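Retirement planning starts in the second contract, says league benefits adviser

Seren Gethin has spent most of her working life reading player contracts. She runs the benefits desk at Clerkgate, which handles payroll deductions, pension enrollment and injury cover for lower-division soccer clubs. Her clients earn far less than the players on television, and most of them are done by their early thirties.

"The typical file I open has a two-year term, a one-year option held by the club, and a signing payment split over the term," she says. "The player can tell you the weekly wage. He usually can't tell you what happens to the wage after 11 weeks on the injured list."

That clause takes up most of her time. In the standard form used by the clubs she works with, full pay continues for 11 weeks after an injury in training or a match. After that, the club may move the player to a reduced rate, and the difference is covered only if he has signed up for the income protection plan. Enrollment is voluntary and closes at the end of October.

Gethin keeps a count of the files she has reviewed under the current form. It stands at 613. She puts the share enrolled in income protection at well under half, and lower again among players under 22.

"The premium is small, but it comes off the first paycheck of the season," she says. "A 20-year-old with a new apartment looks at that line and crosses it out."

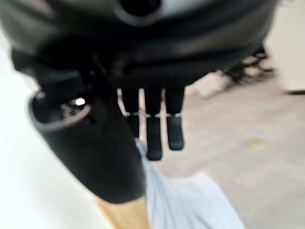

Droswood's players were given the same enrollment packet as everyone else, Diệp says, and it ran to so many pages that most of the squad signed the last one and handed it back. He would like to see a single sheet with the reduced rate printed in dollars next to the player's own wage. Gethin agrees with the single sheet. She has drafted one, and two clubs are using it.

Her second concern is the signing payment. Under the form, a player who leaves before the end of the term may have to return part of it. The amount is worked out by the month. A player who received $3000 on a 24-month term and leaves by his own request at month 12 owes half. If the club releases him, he owes nothing.

"People spend it in the first summer, and that's fine if they stay," Gethin says. "The trouble comes with a move that the player asked for and the club agreed to in a hallway. On paper it's his request. He gets a letter six weeks later."

She advises players to have the release described in writing before they sign with a new club, with the words "by mutual agreement" and a line stating that no repayment is due. In her experience clubs accept this wording when it's raised early. After registration has gone through, they have less reason to.

On pensions, the numbers are modest. The plan she administers takes a fixed share of basic wage, excluding bonuses, and the club matches it up to a ceiling. Some 100 players in her files have contributed without a break since their first professional contract. The rest have gaps, most often from loan spells where neither club set up the deduction.

"A loan is where things fall through," she says. "The parent club assumes the host club is deducting. The host club is paying only a portion of the wage and assumes the parent is doing it. You find out at the end of the season, when the statement shows five blank months."

Missed months can be made up within the same tax year, but the player has to ask, and the request needs a signature from both clubs.

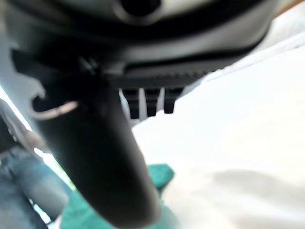
Clubs should be made to file the loan deduction form along with the registration, one reader wrote in after an earlier column on this subject, so that a player could not take the field until both were in. Gethin has heard the proposal before. She thinks it would work for season-long loans and cause delays for emergency ones, where a goalkeeper may be signed at noon and play that night. A seven-day window would be easier to enforce, in her view.

She's skeptical of the one-day money courses that many clubs book for preseason. Bavham ran one, then asked her to check enrollment a month afterward. The figure had barely moved. The following year the club had her sit in the canteen with a laptop and a stack of forms for three mornings, and more players signed up.

Asked what she would want a player to do first, she goes back to the contract. "Read the section on injury pay and write the reduced rate on the front page," she says. "Then look at your rent."

Enrollment forms for the coming season go out to clubs with the July payroll. Players on loan should request theirs from the parent club.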